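4.2 Kitchen tasks in simulation

The question behind this part of the study is a narrow one: can a policy trained on a modest set of demonstrations do a kitchen chore that a ten-year-old would finish without thinking? We chose putting food into a bowl. It needs no force control to speak of, and the objects do not have to be opened, poured or cut. It still fails often enough to be worth measuring.

All trials used the Quintela scene set, in which a single arm works at a stone countertop among ordinary kitchen clutter. Things that play no part in the task, such as a bottle and a head of lettuce, share the counter with the bowl. We did not tidy the layouts before testing. Homes are not tidy, and an earlier version of our benchmark, Drastura, was fairly criticized for using bare tables.
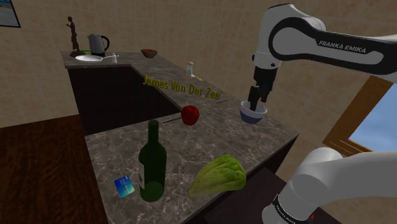
Each policy was given 50 demonstrations per task and then run for 70 trials with new starting positions. A trial counted as a success if the item was inside the bowl and the gripper had let go of it when time ran out. Items balanced on the rim were scored as failures, even when a person would have called the job nearly done.

We compared 2 policies. Skomum plans a grasp from a single view and then follows a fixed path. Pemau updates its motion at every step, so it can correct a poor approach but takes longer. The gap between them was small on the reach and the grasp – most of the difference came at the release.

Figure 6. Bowl placement task, simulated kitchen.
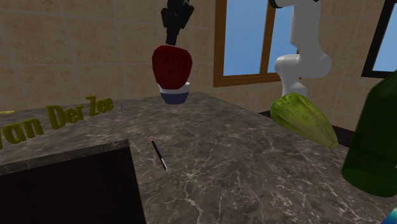
Release errors fell into two groups. In the first, the item was let go too early and came down against the outside of the bowl. In the second, the fingers opened on time but dragged the item with them as the arm withdrew. Large items made both errors more common, as the opening left little room to spare. We reviewed 109 failed trials by hand and found that the policy rarely tried again after a miss, although nothing in the setup prevented it.

These results do not support the claim that such chores are solved. Simulation also leaves out sensor noise and worn parts, so we would expect lower scores on a real counter.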